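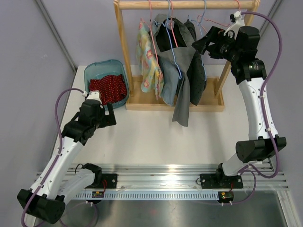 Hanging cell, both arms on the front rail, rack at the back, basin to the left.

Futis trial, garment hanging, notebook entry
Jan 21, 2026
Written up by Rhys Partington. Copies to Mereana, Leonidas, Wiremu.

Purpose of this entry is to record how the hanging step is split between the cell and the sorting bench, and what has changed for the bench since the trial started. Motion tuning is in Leonidas's log and is not repeated.

Setup. Two arms, one rail, wooden rack with the hangers on a single round bar. Items come over in the basin. Thin hangers, pink and light blue. The colours carry no meaning to the software. The bench has started using them to mean something (pink for anything to be checked again) and I have asked Mereana to either write that down or drop it, as the cell picks whichever hanger is next.

Running total since the start of the trial is 2,449 hanging attempts. The last block was 168, all mixed items. An attempt is logged when a gripper closes on cloth in the basin and ends when both grippers are open again. Attempts stopped by hand are logged too, with a reason code. Code 6 is "operator not happy", which Wiremu wants split up. Agreed, but not until February, or the old and new blocks can't be compared.

Points on the cloth:
Patterned and dotted fabric gives the edge finder more false edges than plain. Known, open.
Wide necks sag open on the hanger and the shoulder line is then hard to find. The large grey item is the worst of the present set. It has a long panel that comes down over the front rim of the tray and ends over the table. The next item should not be started with cloth lying there. The software has no check for this and needs one.
Crowding on the bar. With the garments up, the folds touch and a hanger can end up lying across its neighbour's front. The bench would have spaced them by hand without thinking about it. Spacing was never in the task list we took from them, because when Tane wrote the list they didn't mention it and he didn't ask.

That last point applies more widely. The list we worked from says pick, shake out, hang. Watching Mereana for one shift gave me at least the following in addition: turns sleeves the right way, feels for damp patches, puts heavy items near the posts, pulls stained ones. None of it is in the cell. If hanging moves over as planned, these have to move to the step before (sorting) or the step after (bagging). Sorting is the better place for all except spacing.

Effect on the bench. Three people previously rotated through sorting, hanging and bagging. Hanging was the step where they stood upright and could talk. With it taken out, the rotation is sorting and bagging only, and both are done leaning forward. Mereana raised this in the first week. I put it down as a comfort matter and was wrong to; it is a loading matter and should go to Brunton with the layout drawings. Proposal from Wiremu: make cell tending a proper place in the rotation, with its own sheet, so that a third of the time is still away from the bench.

Tending at present means filling the basin, clearing the bar, restarting after a stop. Leonidas would like the tender to label failed attempts as well. Mereana is willing, on condition that it is in the job description and graded. I have no authority over grading. Passed to Bradlow office, no answer yet.

Pace. The cell is slower per item than a practised person. The Grarow quote assumed it would keep going through breaks. It can't at the moment, as it needs a tender for restarts, and the effect has been that people take breaks one at a time. That was not intended and I have asked for it to stop. Cell to be paused for breaks until further notice.

Cables. Purple runs on both arms are clipped along the white links. The loops past the elbows want checking at full reach before the next block. Leonidas to do.

To do
Tane: rewrite task list with the bench present, including spacing.
Leonidas: cable check; cloth-on-table check in software.
Wiremu: draft sheet for tending; new reason codes, not live yet.
Me: Brunton drawings, chase Bradlow on grading.
Next block is set at 100 attempts, same items, bar cleared after every second garment.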